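Relatório de progresso - comparação de garras e câmaras de punho para manipulação de recipientes com líquido
Projeto Idunari, relatório intercalar
Data: 2023-11-18
Responsável técnico: Hendrik Mofokeng

1. Âmbito do período

Desde agosto o trabalho concentrou-se na tarefa 2, seleção da garra e da posição da câmara. Foram avaliadas 3 configurações: garra Pravari de dedos paralelos, garra Koech com dedos de ponta macia e a mesma garra Pravari com controlador Plikness em vez do controlador de origem. A integração do segundo braço foi antecipada em relação ao plano.

2. Ensaios realizados

Registaram-se 406 tentativas válidas de preensão. Foram excluídas as sessões anteriores à recalibração do punho, cujos dados de força não são comparáveis. Cada tentativa tem um limite de 60 segundos, após o qual é classificada como falha mesmo que o objeto esteja seguro.

A garra Koech deforma menos os copos de parede fina, mas perde repetibilidade na abertura e obriga a refazer o zero entre séries. A garra Pravari com controlador de origem fecha demasiado depressa no último troço do curso. Com o controlador Plikness o fecho é mais gradual e o derrame diminui - o ganho é visível sobretudo em copos sem tampa. Falta confirmar este resultado com enchimentos diferentes.

3. Câmara de punho

A câmara foi montada de modo a manter as pontas dos dedos na parte inferior do campo de visão durante a aproximação. Copos transparentes continuam a ser o caso mais difícil: a deteção apoia-se no líquido colorido e na palhinha, e degrada-se com os reflexos da janela no tampo da mesa.
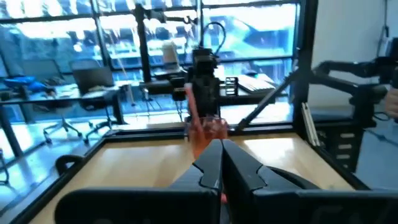 A exposição automática foi desativada e passou a usar-se um valor fixo por sessão. A medida reduziu as perdas de deteção de manhã, mas não as eliminou ao fim da tarde. Está pedido orçamento para uma cortina opaca.

4. Desvios e riscos

O segundo jogo de dedos Koech chegou fora de tolerância e foi devolvido. A série de 100 tentativas prevista para esse jogo transita para o próximo período, sem impacto no orçamento aprovado.

5. Próximos passos

- Repetir a série Pravari/Plikness com três níveis de enchimento.
- Medir a latência entre a câmara e o comando de fecho.
- Fechar a escolha da garra e enviar a ficha de compra.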